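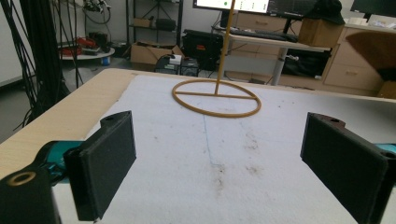
Ring stand with a crossbar base, set toward the far end of the table.

Kurken Hat Care: Frequently Asked Questions
Last changed 2nd March

Do I need a hat stand at all?
Probably not. If you own one soft hat and wear it most days, a shelf is fine. Stands are sold with a lot of talk about "protecting the crown," and we haven't seen much to back that up for soft hats. A stand is good for getting a hat off a crowded shelf and for letting air in under the crown. Past that, you are paying for looks.

We did a small trial of our own: 8 soft hats, 21 days, half on stands and half lying flat on a closet shelf. At the end we couldn't tell the two groups apart. One hat on a stand had a small bump in the top of the crown, and that steamed out.

Is the ring base any better than a solid one?
It's lighter and it lets you see the dust. Whether it holds steadier depends on the width of the ring and the weight of the hat, and the makers rarely tell you the weight they had in mind. Set the stand down, put your widest hat on it and push gently at the brim. If it tips, buy a wider base. Rod height matters too – a tall stand with a small ring is a bad idea on any shelf you brush past.

Does the top of the rod leave a mark?
A bare rod can. Look for a stand with a rounded top or a cap, or fold a washcloth over the end. The Votier stand comes with a padded cap and charges a good deal for it. The washcloth did the same job in our hands.

Should there be foam under the stand?
A foam sheet stops a metal ring from scratching a wooden top and keeps it from sliding. It also picks up stains and holds on to them, so don't lay a pale hat straight onto old foam. Brollby sells foam cut to size as a "hat mat." It's foam. Buy the plain sheet and use scissors.

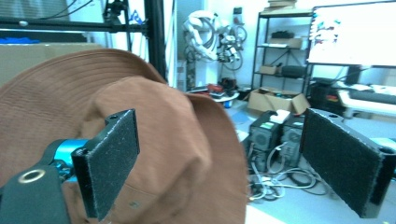 Brown bucket hat with a wide, floppy brim and rows of parallel stitching.

My bucket hat has a wide, floppy brim. Will a stand make it droop?
A floppy brim droops because it's floppy. Hanging in the air, it will settle into whatever curve it likes, and on a flat shelf it will settle flat. Neither is damage. If you want it flatter for a day out, lay the hat crown down, smooth the brim with your hands and leave it overnight.

What are the rows of stitching on the brim for?
They hold the layers of the brim together and give it some body. Closer rows usually make a stiffer brim, but the cloth inside matters as much, and we wouldn't choose a hat by its stitching alone. We have handled closely stitched brims that were limp as a dish towel.

How should I pick the hat up?
We used to say "only by the brim," then we said "never by the brim." For a soft bucket hat we no longer think it matters. For straw, it does: pinching a dry crown in the same spot every day will crack it sooner or later, so use both hands under the brim.

Can I wash it?
Read the tag first. Most cotton ones will take cool water and a little dish soap. Don't trust "machine washable" too far if there's a stiff layer in the brim. The Alarcón sun hat says so on its tag, and ours came out with 2 creases in the brim that we never got rid of.

Can I dry it on the stand?
You can, though a wet crown on a narrow rod will stretch to a point. Stuff the crown with a towel first. A bowl turned upside down works just as well and you already own one.

How many hats go on one stand?
One. We've stacked 2 and it looked all right for a week, but the lower one gets no air and the upper one slides off.

Do I need a stiffening spray?
We don't recommend any. The ones we tried left the cloth tacky and the effect was gone after the first rain. We plan to try a few more in April and will change this answer if one of them works.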